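Surface Preparation and Paint Adhesion on Reclaimed Cardboard Supports
Student project report, Studio Materials course
Submitted 26/07/2025

1. Background

Many painters work on found board, and few records exist of how they prepared it. This project tested two ground recipes on discarded shipping cartons and measured how well acrylic and oil paint held to each. 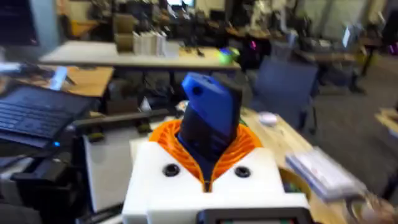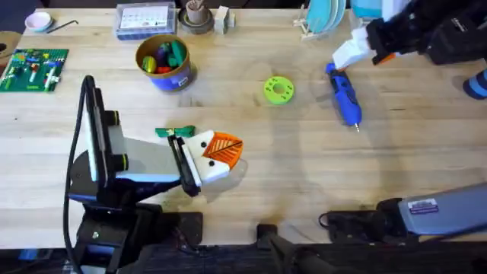
The main difficulty with corrugated board is that it takes up water from one side only. When an acrylic ground is brushed on the front, the outer liner swells, the back liner does not, and the sheet curls toward the unpainted face as it is wetted and back again as it dries. A support for this work therefore has to be kept flat while the ground cures. A pale butcher-block bench like the one in the second picture is suitable for this: it is heavy, and light scuffs in the surface do not print through the board. All sheets in the test were taped down along their four edges on a bench of that type and left overnight.

2. Materials

The board came from cartons discarded by Gudwood, a furniture shop near the studio. Printed panels were kept in the set, as were panels with tape residue, because artists who use this material seldom have a choice. The cartons were cut into 81 test pieces with a utility knife and a steel rule. Torn edges were made on part of the set by scoring the back liner and pulling by hand.

Two grounds were used. Ground A was Stevau acrylic primer, thinned slightly with tap water. Ground B was rabbit-skin glue with chalk, mixed in the studio and applied warm. A third group of pieces was left bare as a control.

3. Method

Each piece received 2 coats of its ground, the second brushed at a right angle to the first. Both faces of the Ground A pieces were coated after the first trial batch curled too badly to use. The back coat was left thin.

Paint was applied one week later in three passages: a flat wash, a normal brushed layer, and a thick layer laid on with a palette knife. Adhesion was checked with a cross-cut and tape pull, graded from 0 (no loss) to 5 (near total loss). The pieces were then stored upright in a closed cabinet during May and graded again.

4. Results

Ground A gave the best overall grades. Loss was limited to places where the printed ink was heavy, and light sanding before priming removed most of the problem. Flat washes sat on top of the primer and dried with hard rims.

Ground B accepted washes more evenly, and the color was closer to that seen on paper. It was brittle. In the second grading 19 pieces showed fine cracks, all of them running along the flutes of the board, and 3 had lost paint down to the liner. Torn edges did worse than cut ones with both grounds — the exposed fibers drew in moisture and the layers of board began to separate.

Oil on bare board left a brown halo around each passage. The halo was still spreading at the second grading.

5. Discussion

The Kahsay handbook used in the course advises sealing cardboard with shellac before any ground. This was not tested and would be a sensible next step. The Illar tape used for the pulls was also stronger than needed and in several cases lifted the liner itself, so those grades describe the board more than the paint. They are marked with an asterisk in the appendix table.

Storage conditions were not logged. The cabinet stands against an outside wall, and some of the cracking in Ground B may be due to changes in humidity.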